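Home Docs Data Changelog Contact

# felwood-damp: indoor humidity readings from Stonilholm

A data card and README for the Felwood damp set

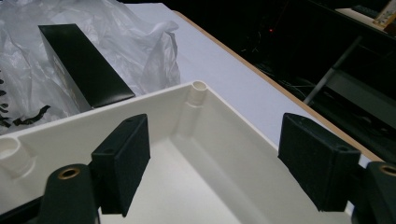 Most cheap humidity data is worse than the people sharing it admit, and I include my own in that. Read this page before you plot anything.

## What is in it

Hourly readings of temperature and relative humidity from 39 rented homes in Stonilholm, one logger to a home. Each home has its own CSV file. The columns are:

- `home_id` — a random code, no link to the address
- `time_utc` — start of the hour
- `temp_c` — degrees Celsius, one decimal place
- `rh` — relative humidity, whole per cent
- `room` — what the tenant told us, which may not be what happened
- `flag` — blank, `gap` or `doubt`

Files shorter than 740 hours were left out. That cut-off was picked by hand and I would not defend it very hard.

## What it is said to show

The Prosov leaflet that went round with the first release said the readings "prove" that drying clothes indoors causes mould. They don't. We never measured mould. We asked tenants whether they had any, and people who are cross with their landlord and people who are scared of their landlord answer that question differently.

A reading over 60 per cent tells you the air by the logger was damp during that hour. It tells you very little about the cold corner behind the wardrobe, where the trouble usually starts.

## Known problems

The sensors drift. We checked them against salt jars at the start and again in August, and several had crept upwards in between. No correction has been applied, as I don't trust a straight line drawn between two points. The check values are in `salt_checks.csv` if you are braver than me.

Placement is a mess. Tenants were asked to keep the logger at shelf height and away from windows and radiators. A few files have a neat rise every morning that looks a lot like a kettle. Those are marked `doubt`, but I only found the obvious ones.

The "before and after vent" folder that used to sit here has been removed. The vents went in just as the weather turned warmer, so any drop in the figures could be spring. Aparecida Guerra spotted this within an hour of being sent the files. I had been staring at them for weeks.

## Using it

 python load.py --home all --drop doubt

Run it a second time without `--drop doubt` and compare. If your result only holds in one of the two, please don't publish it with our name on.

The Coutinho comfort score is worked out in `score.py` because people kept asking for it. It squashes temperature and humidity into one number from 0 to 100, and I have yet to hear a good reason for the weights.

## Licence

Free to share and change with credit. Please don't try to work out who lives where. With more than 1,000 rented homes in the town it would be hard, though I won't claim it can't be done.

## Related

- felwood-damp-salt: notes on the salt jar checks
- Stonilholm outdoor weather, hourly
- Why we dropped the vent comparison
- Prosov leaflet, corrected version

Last updated: April 10, 2024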